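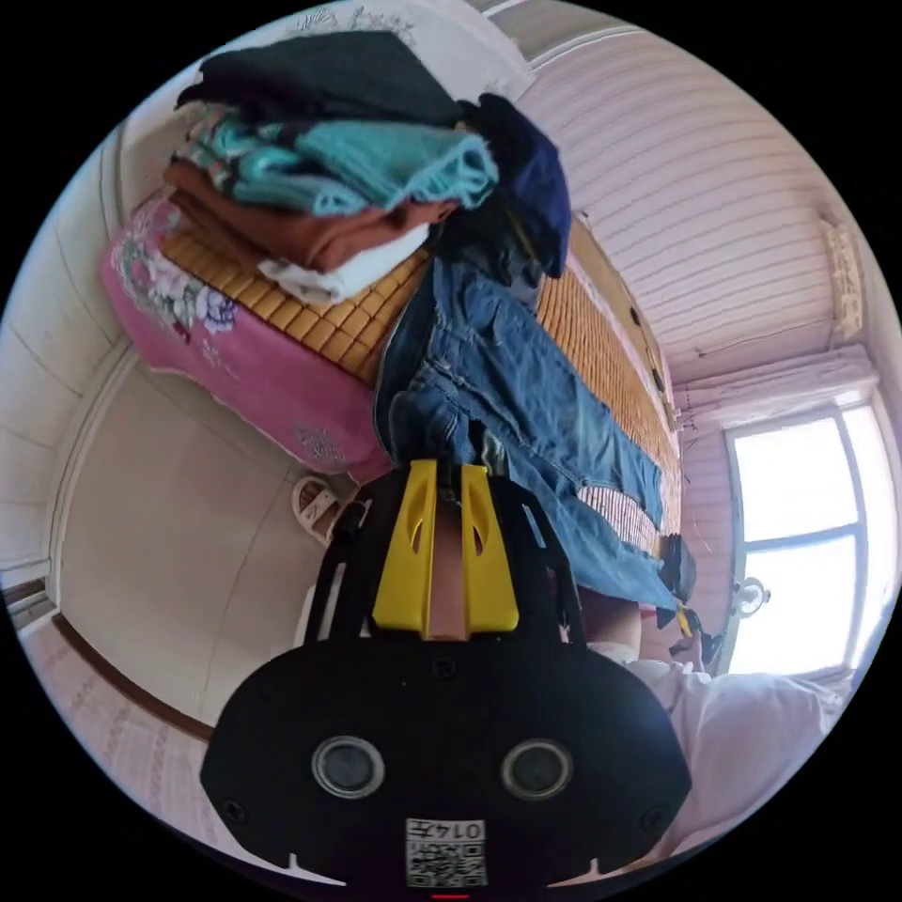

Folding thread. Surface first: a bamboo tile mat over the sheet gives a firm, flat base. A soft mattress lets the seams wander.

Jeans next. Lay them full length across the mat and smooth from waistband to hem before making any fold.

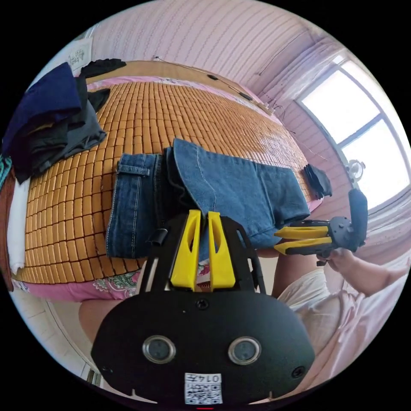
Jeans laid across the mat, one part darker than the other.

Legs together, hem to waistband, then in half again. Denim holds a crease well – knitwear does not, so I fold that last and loosely.

Stacking order is a separate matter. Heavy items low, thin ones on top. My Fimix shelf is 56 cm wide and takes two piles side by side.
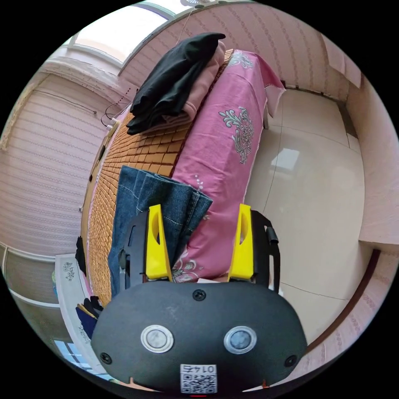
Folded jeans on the mat, clothes pile at the far end.

A pile that leans gets taken down and restacked. Pushing it straight only moves the fault lower.

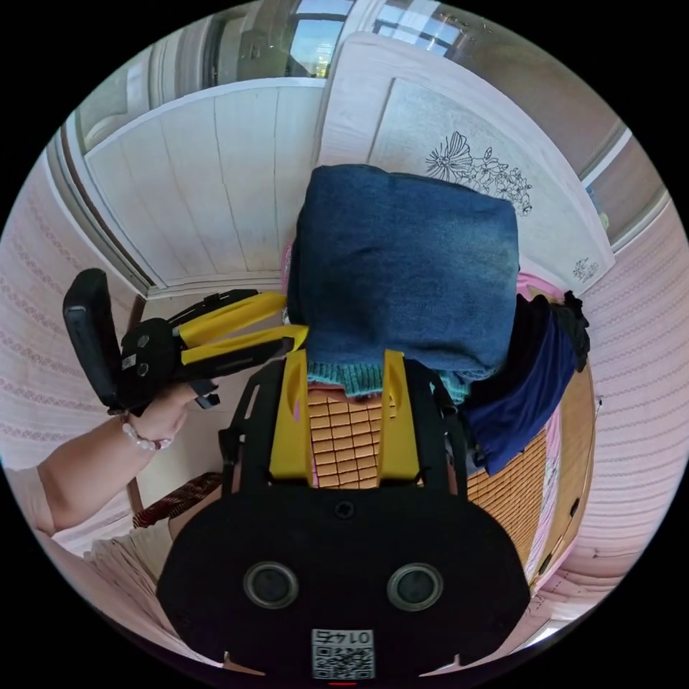
Knits can go under denim for a short while, but not for storage – the ribbing flattens. Dark items I keep together, as lint shows on them.

Drawers in the next thread.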